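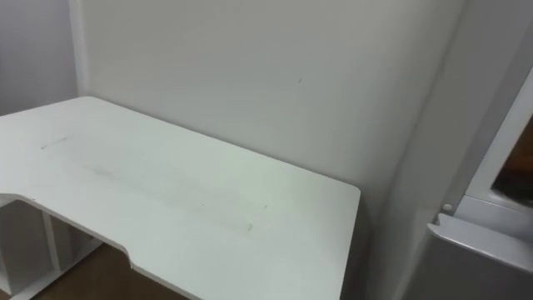

Informe de avance, abril
Por Zaid Sleiman
4 comentarios · 70 compartidos

El encargo era renovar los puestos de trabajo de la oficina Bitar con muebles de Binwood y dejarlos listos para el equipo que llega de Brelik. Los puestos están montados. Si están listos es otra discusión, y prefiero tenerla ahora que después del segundo pago.

El tablero blanco mate queda bien en el catálogo. En uso me convence menos. Tiene ya una raya gris fina cerca del extremo izquierdo, que podría ser de lápiz o de un roce, y una mancha grisácea ancha y tenue que cruza la zona central. El proveedor sostiene que ambas cosas salen con un paño. No me consta, y en el presupuesto no figura ninguna partida de limpieza.

Tampoco compro del todo el argumento ergonómico. El contorno recortado del tablero nos lo vendieron como una ventaja para la postura, pero resta superficie de apoyo y complica juntar dos mesas. Pedí algún estudio que lo respaldara y me mandaron otra vez el folleto.

La estantería abierta bajo la mesa sigue vacía. Mientras no se decida qué va a guardarse en ella, no veo motivo para encargar más unidades, aunque la propuesta de Zorton las incluye por defecto en cada puesto.

Gasto del periodo: 1846 euros, dentro de lo previsto. Quedan pendientes cuatro puestos, y la oferta para completarlos caduca a final de mes. Esa prisa me parece más del vendedor que nuestra.

Propongo retener el segundo pago hasta que Binwood limpie o cambie el tablero, y pedir precio del mismo modelo con canto recto y sin estantería. Espero respuesta de dirección antes de firmar nada.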